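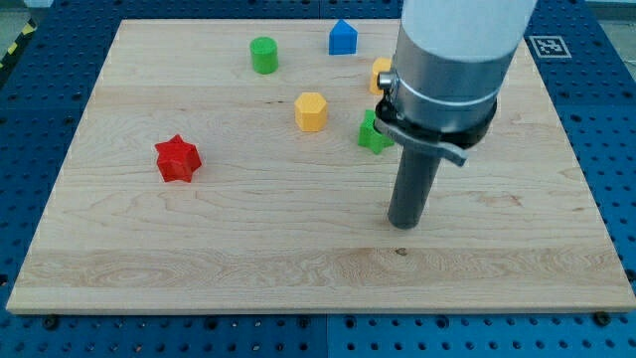

Kenna Tosh asked last night whether the arms at Galtgate mean fewer people on the floor. Fair question, so a few posts on it.

Short version: no one has been let go. There were 19 of us on sorting and packing before the arms came in, and there are 19 now. The hours are the same. The work isn't.

I used to pack for a full shift. Now I look after 3 stations. Most of that is trying out moves on a board with toy blocks before we run real parts, then writing down what the arm did.

My wrists are better. My eyes are worse. By 2 in the afternoon I've had enough of screens.

What I miss is talking. On the old line you stood across from someone all day. Now Beathag Nisbet is two bays over and we wave.

Pay went up one grade for people who took the training, almost 57 hours of it. Four didn't want it and moved to Goods In. They say they're fine there – I believe two of them.

Next thing is nights. Management wants the arms running with one person on site. We've asked for two. No answer yet, meeting is in February.

Kenna, if Kinnear offers you the training, take it, and ask who covers your breaks.

Related
Flardale depot: a year after the new line
Stistero shift patterns explained
Who gets retrained at Kinnear?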